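Chore bench update: wiping is further along than clearing

Readers of the last issue asked whether any of the arms on test could do a job that a household or a small shop would pay for. On surface wiping, the short answer is sometimes. The Sturkthorpe bench ran one task through December: wipe a marked area, section by section, without going back over a section already done. Khoa Lý wrote the task sheet. Grigore Iordache scored the runs.

The sections are laid out in painter's tape. Tape costs little, comes up clean and can be shifted between sessions, so a controller tuned to one layout gets no credit for having memorized it. Lines are laid by hand and left slightly out of square on purpose, as kitchen counters and shop benches seldom line up with a robot's base.
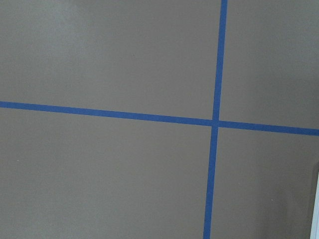 Blue tape crossing on the taupe-gray surface, dividing it into four sections.

Results for the Boiko controller: 100 runs on a bare surface, 79 completed to the sheet. Of the 21 failures, most were missed strips alongside the tape, where the cloth was lifted early. The remainder were repeat passes, usually after the arm paused to replan. Contact force stayed within limits throughout.

A second set of 100 runs, with cups and cutlery left out, went badly enough that we stopped scoring partial credit. The arm has to decide what to move, where to put it and whether to put it back. Nhung Lưu's view is that wiping and clearing should be listed as separate chores in our tables, and from the next issue they will be.

For shop-floor use the picture is better. A bench that is cleared by a person at the end of a shift is close to the bare condition, and Pliltesby has asked for a trial on that basis. Hạnh Quan is drafting the protocol. The run logs (1,035 files, both sets) are available from Trí Hà on request.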